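Budgeting for a second arm on a table-clearing bench - what did you forget?
Asked by Khoa Trương, 05/04/2022

I'm pricing a small bench for our lab in Stestham. The job is clearing a meal off a table: dishes to a rack, trash to a bin, leftovers off the plates. I can afford two arms if I'm stingy with everything else, and I keep going back and forth. Do I need the second one, and what else should be on the list? 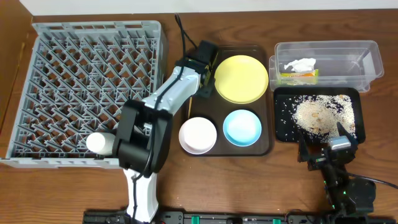
Two arms on one rail, dish rack on the left.

Felicidad Rivera answered:
Get both arms if you can swing it! I started with one and spent the whole month of May wishing I hadn't (every tray needs holding or tilting at some point). Also put money aside for fingers - ours wear, and I order 4 spare pairs at a time. And buy duplicate dishes now, while the store still carries that color.

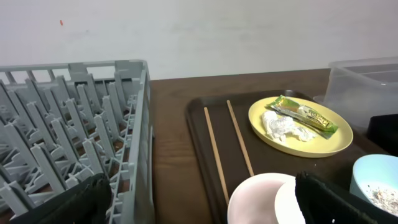

Wrist view: chopsticks, a torn packet and a tissue still to clear.

Reinhold Dreßler answered:
I'd price the wrist cameras before anything else. The fingers block part of the view down low, so plan on a fixed one too. I keep 20 percent back for cables and mounts and it's always gone by the end. Dish racks are cheap, get three different ones.

Hậu Ông answered:
depends on the arm. which one is it?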